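# Wiltondale Opens Its Doors to More Families From Abroad

Families who have been asking us since spring whether Wiltondale would take boarding students from outside the country finally have their answer, and we are very happy to say that it is yes. Starting with the fall term, the school will welcome international students in grades nine through eleven, with Celletti handling placement and Ambrosio looking after the host homes for students who would like to live with a local family instead of in the dorms.

It has been a long road, and a pleasant one for the most part. The first conversations between the school and Celletti go back two winters, when the admissions office was getting letters from parents overseas and had no good way of answering them. There were school visits and long phone calls at odd hours, and then there was a good deal of paperwork (more than any of us would like to see again for a while!), and the agreement was signed in June.

For those who don't know Wiltondale, it is a day and boarding school with 924 students, set at the edge of a small town where the library, the swimming pool and a very good bakery are all within walking distance of the front gate. Classes are kept small in the upper grades, and the school has a fine name for its music and its science teaching. It has had a handful of exchange students over the years – mostly for a single term – but it has never before had a full program with its own adviser and its own English support.

## What the program includes

Each student who comes through Celletti will be matched with an adviser before leaving home, so that there is already a familiar voice on the other end of the line when the plane lands. The adviser meets with the student once a week for the first term and every other week after that, and writes to the parents at the middle and the end of each term in their own language wherever we can arrange it. Parents have told us over and over that this matters to them as much as the grades do, and we believe them.

Extra English lessons are part of the program for anyone who needs them. They are taught in the late morning, so students don't miss sports or clubs in the afternoon, and the teachers will use the reading course from Dreltard that the school already uses with its younger pupils. A student who does well on the placement test can skip these lessons and take another elective, and several of the families we have spoken with are already asking about ceramics and orchestra.

There is also an arrival week at the end of the summer. Students will open a bank account, pick up their books, get a tour of the town on foot and have supper with the dorm staff or with their host families. It is a full week, and we have tried to leave the evenings quiet, as most of the students will be getting over a long trip and will want to call home.

## Living with a host family

Ambrosio has been placing students in homes in this part of the state for many years, and we could not be more pleased to have them along. Every home is visited two times before a student moves in, and each student has a private bedroom, a desk, and breakfast and supper every day. Host families come to an evening at the school before the term starts, where they can meet one another and ask whatever is on their minds, from curfews to laundry to who drives to the dentist.

Six homes have been approved so far, all of them within a short bus ride of the campus. Ambrosio would love to hear from more, and you don't need to have children at the school to be a host. Retired couples are welcome, and so are single people with a spare room and a little patience at the breakfast table. Hosts are paid a monthly amount toward food and other costs, and Ambrosio keeps someone on call day and night in case of trouble. 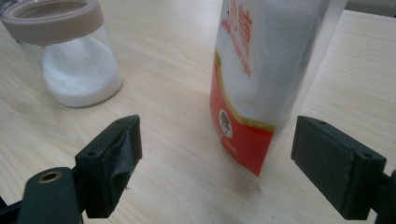 ## How to apply

Applications are open now through the Celletti website. Students send their school records for the past two years, a letter from a teacher and a short essay about themselves, and they then have a video interview with the Wiltondale admissions office. The interview lasts half an hour and is meant to be friendly – the staff mostly want to hear what a student likes to read, play or build, and how he or she feels about being far from home. Parents are invited to join for the last ten minutes and bring their own questions.

The program fee is $3,286 for each term, on top of the school's regular tuition and boarding. It covers the adviser, the English lessons, arrival week and airport pickup at both ends of the school year. Students staying with a host family pay the Ambrosio housing fee in place of boarding. A small number of partial scholarships will be offered, and families who would like to be considered should check the box on the first page of the form, as there is no separate application for them.

Recruiters and agencies who already work with Celletti will receive a printed packet on Wiltondale over the next few weeks, with the course list, a map of the town and a calendar for the year. If you would like extra copies for a school fair, please let us know how many and where to send them, and allow a little time for the mail.

An online information evening for parents will start at 7:00 p.m. Eastern time, and a second session with the same program will be held in the morning for families in Asia. The dates for both will be sent to everyone who has signed up for Celletti news, and a recording will go on the website afterward for anyone who can't join us.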